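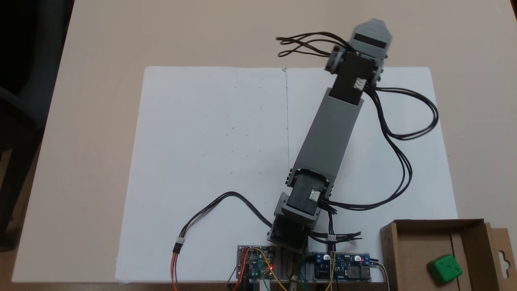 Treston Facilities and Print Services

Paper stock: changes to large sheets

The large white sheets kept in the flat drawers are moving to a heavier grade. The current stock curls at the corners when humidity in the store room drops below 42 percent, and most of the complaints logged over the winter concern sheets that would not lie flat on a table. The replacement is a 200 gsm uncoated sheet from Amano, cut to the same size as before. Existing drawer labels remain valid.

Points to note when ordering:

The stock code changes to 3228. Orders placed under the old code will be filled from remaining light stock until it runs out, then canceled.

Grain runs along the long edge. Fold across the grain only after scoring.

The heavier sheet does not feed through the roll plotter at Plovcombe. Use the flatbed, or ask for the light grade on the roll, which is unaffected.

Pencil and fiber-tip pens behave as before. Water-based markers take longer to dry, and stacked sheets will offset if they are put away early.

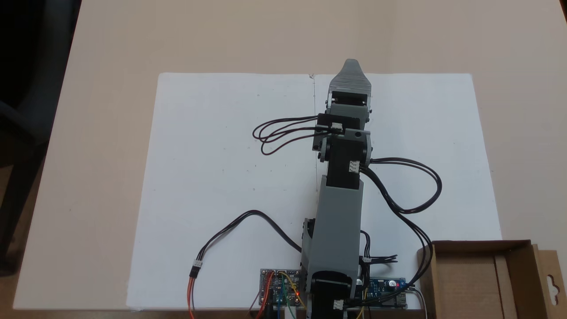 Cliradach, February

The first delivery was about 2000 sheets, shrink-wrapped on two pallets. Packs should stand in the room where they will be used for a full day before opening. Store them flat, with the wrap left on the lower packs, and keep them off the floor and away from the radiators on the north wall. Sheets stored on edge take a bow that weighting does not fully remove.

Offcuts wider than a hand go in the tray under the guillotine. Anything with tape or adhesive on it goes in general waste, as the recycling contractor rejects mixed bales. The guillotine clamp has been reset for the new thickness, and the cutting limit is now 15 sheets per stroke. The old limit is still printed on the guard and will be covered over when the blade is next changed.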